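Sep 13, 2020

Toleck hand-held grippers, tried at the Kong open day

I don't normally review things I haven't bought, but I spent the best part of an afternoon with a pair of Toleck grippers at the Kong open day and came away with so many opinions that my wife suggested I write them down for somebody else to read. So this is a review of sorts, with a bit of a day out attached.

First, the journey. Kong is a nineteen-minute walk from the station if you go the right way and a good deal longer if you follow the signs, which I did. They had let people in by small groups and I was down for the last one, so I was handed a cup of tea, a name sticker and a seat by the door while the earlier lot finished. No complaints there, the tea was very good.

What you get

The Toleck is a robot gripper without the robot. You hold it in your hand, squeeze, and the two fingers close, and the camera on it records what you did so that a proper arm can be taught the same job later on. I had read about this sort of thing and pictured something like a litter picker. It's chunkier than that, and nicer made. The fingers are black with bright yellow tips, which I thought was just for looks until I had to find the end of mine against a dark cable, and then I was very glad of the yellow!

Lertchai Nuchit ran our session. He is a patient man with a quiet voice, and he let us get things wrong for a good while before he stepped in. We began with foam blocks (easy), moved on to pegs (less easy), and then came the wiring, which I would happily have done until they locked up.

Trying it on wires

The job was a small white connector on the end of a bundle of coloured wires, passed between two grippers. One holds the wires, the other comes down from above to meet the connector. With fingers you wouldn't give it a thought. With the Toleck you have to plan your approach, and keep your elbow up, and remember that the person opposite can't see what you can see.

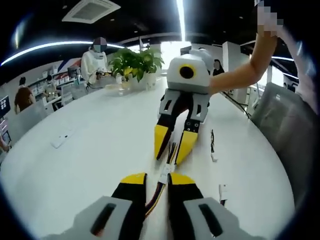 How it feels in use

The squeeze is light and even, and I never felt I was about to crush anything. Holding the wires was the easier half by a long way. Coming in from the top is where it gets hard, as the body of the gripper sits between your eyes and the very thing you are trying to pick up, and I spent a lot of time leaning over sideways like a man looking for a dropped contact lens. Lertchai told me to watch the tips and forget the rest, and that did help. By my seventh go I had stopped holding my breath.

My one real grumble is the weight. It's fine for five minutes, but after half an hour my wrist was letting me know, and I do a fair bit of gardening so I'm not feeble. A strap or a softer grip would go a long way. I'd also like the handle in two sizes - the lady next to me had much smaller hands and was working harder than I was for every squeeze.

Against the Pritus

They had a Pritus out as well, and I had a short turn on it. It is lighter and the grip suits me better, but the fingers felt vague when they closed, and I dropped a peg with it that I'm sure the Toleck would have kept. If I were doing big, soft things all day I'd take the Pritus. For connectors, no question, the Toleck.

Worth going?

The Toleck is 179 pounds a month to hire, which puts it well out of reach for my shed, though a small workshop or a college might think it fair. The open day itself was free. There's another in November, over at Trorkach this time, and Lertchai says they will have an arm running there so you can watch it try the jobs people have recorded. I've put my name down already. Wear short sleeves, and go early if you want a long turn on the wiring table.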